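The Second Life of the Beige Tower

Old office computers are heavy, ugly and nearly free. A small shop in Drovham has built a business on people who like them that way.

By Gergely Rácz

The first thing Jolán Csizmadia does with a computer is take its side off and sniff. She claims she can tell a smoker's office from a bakery's. I tried it on three machines and got dust, dust and, on the third, a more expensive dust.

Her shop, Sakalauskas, is named for the shoe repairman who had the lease before her. Replacing the sign would have cost $800, so she kept it, and a couple of times a month she still has to turn away a pair of boots. Behind the counter is a back room full of retired office towers, the sort that spent a decade under a desk in accounts receivable being kicked by someone in loafers. Last year 1,448 of them came through the door. She strips them, sorts them, puts the good ones back together and sells them to students, churches, a man who runs a model railroad, and me.

I went in wanting a desktop for the spare room. I owned a laptop with a cracked hinge and a vague belief that computers were no longer things you opened. Csizmadia sat me on a stool next to a tower lying on its side and told me not to set my coffee on it.

With the panel off, an old office machine looks like a small city planned by someone with a grudge against parks. The board is green. The power supply is a slab of brushed metal with a label full of warning triangles, and out of it come the wires, yellow and black and orange, heading wherever they please. Along the back runs a row of blue plastic clips, one to a slot. I took these for decoration.

"That's the nicest part of the whole machine," Csizmadia said, a little hurt.

The clips hold down the metal covers at the back, and the cards when there are cards. Blue, in her experience, means you are invited to touch. Everything else is between you and your conscience.
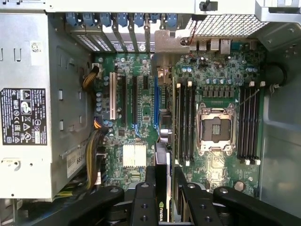
The Card Question

Most people who come into the shop want to talk about graphics cards. They have a nephew. The nephew has said that any old tower becomes a gaming computer if you put a graphics card in it, and the nephew is right in the way that any old barn becomes a restaurant if you put a chef in it.

Csizmadia's objections are practical. Will the card fit the case? Does the power supply have enough to give? Is the slot the correct one, and is there a bundle of cable lying exactly where the card wants to be? She measures before she sells, with a dressmaker's tape, and she has talked people out of more cards than she has sold them. Used ones live in a drawer marked Gurix, after a defunct wholesaler whose cabinet she bought at auction. The modest ones are at the front. You have to ask for the back.

I asked for the back. She looked at my shoes, for reasons I still don't understand, and told me I was a front-of-drawer customer.

Putting a card in takes a minute. You line up the edge with the slot, check that the bracket is sitting where it belongs at the back, and press evenly until it is all the way down. The pressing is what frightens people. It takes more force than seems decent with something so full of tiny parts, and every beginner stops halfway, looks up, and asks if that was it. It wasn't. I did the same thing, twice, and on the second try she left the room to make tea.

Taking one out is worse. Many slots have a small catch at the far end, placed where no finger has ever comfortably gone. Csizmadia uses a chopstick. The chopstick is on a string so that it can't be borrowed.
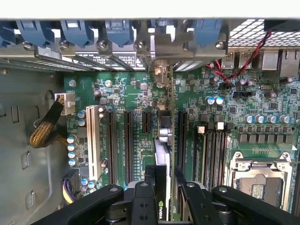
What It Costs to Be Sensible

I paid $153 for mine, keyboard included. It is a Zilar, gray, the size of a carry-on bag and considerably harder to lift into an overhead bin. It starts up with a noise like a man getting out of an armchair. The shop guarantees it for 5 months, a figure Csizmadia chose because six sounded boastful.

It has been in the spare room since February. It does the taxes, plays the radio and holds down one corner of the rug. My wife calls it the appliance. I have had the side off four times, on no pretext whatever, and vacuumed a place that didn't need it.

Last week I went back to the shop for a longer cable and found a teenager on my stool, both hands on a card, stopped halfway and looking up. Csizmadia was already reaching for the kettle.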